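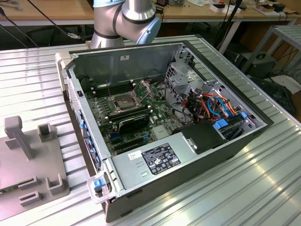 Print this page | E-mail this page

2025-02-05

Quotation file, attribution pass, continued

Picked up at the letter M in the master file. The file stands at 3534 entries after the Flikik import. Flikik exports the speaker and the quote in a single field with a dash between them, so any quote that contains a dash was split in the wrong place. Reran the splitter to break on the last dash in the line. That fixed most of them. The leftovers are quotes where the speaker field ends in a film or album title with its own dash, and those I am doing by hand.

Duplicate matching. The old method compared the full string, so "a little bit" and "a bit" counted as two quotes. Changed it to:

- lower case, strip all punctuation, strip leading "and", "but", "so", "well"
- compare on word sets, threshold 0.8
- never merge across speakers, only flag

The last rule matters. When the same sentence turns up under two or more speakers, the match is telling us the attribution is bad, and a merge would hide that. Flagged 94 cross-speaker matches. Went through the first part of the list. The usual pattern is an old proverb or a greeting card line that picked up a singer's name at some point and was then copied from list to list with the same typo in it. The typo is useful. If two sites share "thats" with no apostrophe and the same double period, I treat them as one source.

Status codes, as agreed, so I stop inventing new ones:

V - verified against a dated interview, recording or printed page
L - lyric, with song title. A lyric goes under the writer credits and is not listed as something the singer said
S - script line. Goes to the character, then the title
U - unsourced, may be published in the general pages with the label
X - traced to somebody else, pull it

Most of the pop star section is U or L. A large share of what goes around as "inspirational quotes" from singers is chorus text with the line breaks taken out. Quick test: read it aloud and see if it rhymes two clauses later. Crude, but it caught several that the lyric lookup missed because a pronoun had been changed.
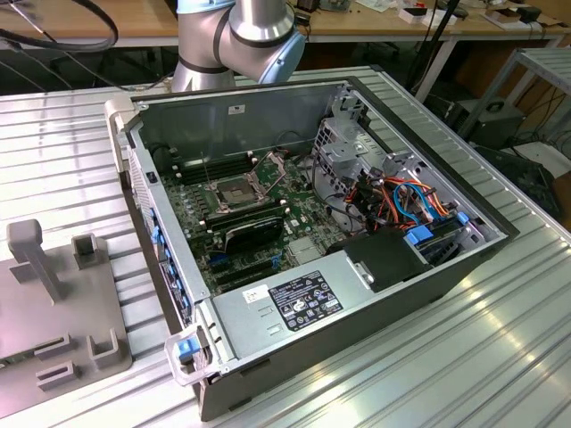 Misex has a decent run of scanned fan magazines and the page numbers can be trusted. The text layer cannot. It reads "rn" as "m" and drops italics, and the magazines used italics to separate the interviewer's questions from the replies. Two entries we had as V turned out to be the interviewer talking. Moved both to X. Anything verified through the Misex text layer alone needs a second look at the page scan. I have put a column in for this (scan_seen, y/n).

The Michalski index is better for anything older. It gives first known appearance in print, with the wording of that appearance, and keeps later wordings as variants. We should copy that structure. At present our variants sit in the notes field as free text and cannot be searched.

Julamcombe wants the themed pages at a round 100 quotes each. The "dreams" page has 59 that are V, L or S. Padding it from U would mean around two fifths of the page has no source. My preference is to publish short and change the page title, so the number in the title is pulled from the count and not typed in by hand. Two live pages currently promise more quotes than they contain, and a third has the same quote at the top and near the bottom with different capital letters.

Ellipses: standardize to three periods, no space before. Do not use an ellipsis to cover a cut unless something was cut. Many of the copied entries have two periods in the middle of the sentence, which may be a cut or may be how somebody typed it. Leave as found on U, correct on V from the source.

To do:
- finish cross-speaker list
- variants table, Michalski layout
- recheck all V entries with scan_seen = n
- ask Julamcombe about page titles
- curly quotes still breaking the CSV on export, look at encoding again

Comments

quotecheck: Does L cover spoken intros on live albums? I have been putting those under V with the recording as source.

reader_m: The word set match gives false hits on anything under five words. "Be yourself" matched half the file for me. I set a minimum length and compare the short ones as exact strings.

quotecheck: Same here, seven words minimum works better on ours.

Last updated: July, minimum length added to the matcher, variants table in place.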